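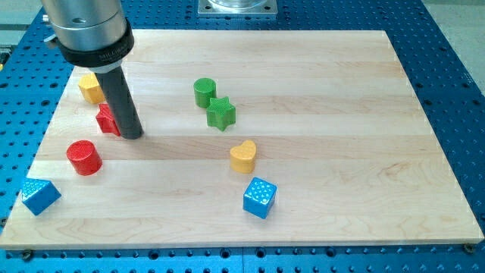 A red star-shaped block and a pale wooden board.

Comell schools to buy 725 block kits on the strength of a 14-week trial

COMELL — Every preschool and kindergarten child in the Comell district will get a set of blocks to take home this winter, under a plan the school board passed 5-2 late in its October meeting. The district says the blocks will help children get ready for math. How it knows that is harder to pin down.

The kits come from Gevasano, a company that sells learning materials to school districts and lists its price at $397 a set. Comell is ordering 725 of them. A district spokesman said the final bill would be "well under list" but would not give the number, saying the contract had yet to be signed. At full price the order would run past $287,000, more than the district spent last year on new library books and classroom supplies for the same grades.

Board members were shown a nine-page summary of a trial held last spring at Grultov Elementary and the Boutros Early Learning Center. It says children who took the kits home for 14 weeks "made strong gains in shape and number skills." The gains are given as a bar chart with no numbers up the side. There is no comparison group, so a reader can't tell how much of the change came from the blocks and how much came from being 14 weeks older, an age at which most children learn a good deal anyway.

The summary says 369 children took part. It does not say how many were tested at the end. Asked about that after the meeting, the spokesman said "a large majority" and promised to check. He had not sent a figure by the time this was written.

The testing was done by classroom teachers, using a checklist supplied by Gevasano.

Rosalie Danzer, one of the two members who voted no, asked for a delay until the full results could be posted. She got no second.

"I like blocks. I raised three kids on blocks," Danzer said. "You can get a good bag of them at a yard sale for five bucks. If we're paying hundreds, I want to see what the hundreds are buying."

What they are buying, according to the sales sheet in the board packet, is a set of shapes in several colors, a parent guide and a year of access to a website with suggested activities. The website costs extra after the first year. The plan does not say who would pay for it, and the board did not discuss it.

Supporters on the board leaned mostly on what they had heard from families. One member read aloud from four parent letters, all warm. Parents at Grultov were sent a survey as well, and 92 percent of those who answered said they would recommend the kits. The number who answered is not in the packet.

There is decent reason to think that playing with blocks is good for small children, and few people who teach them would argue. Whether this set does more than a cheaper one, or more than a few extra minutes of block time in class, was never part of the trial. The superintendent came close to saying so. Asked if the district had looked at other suppliers, she said staff had "a strong working relationship" with Gevasano and saw no need to start over.

The money comes from a state early learning grant that has to be spent by the end of the school year. That deadline came up six times in a discussion that lasted less than half an hour — the missing test numbers came up twice, both times from Danzer.

Kits are due to go home after winter break. The district says it will measure the results again in the spring, with the same checklist.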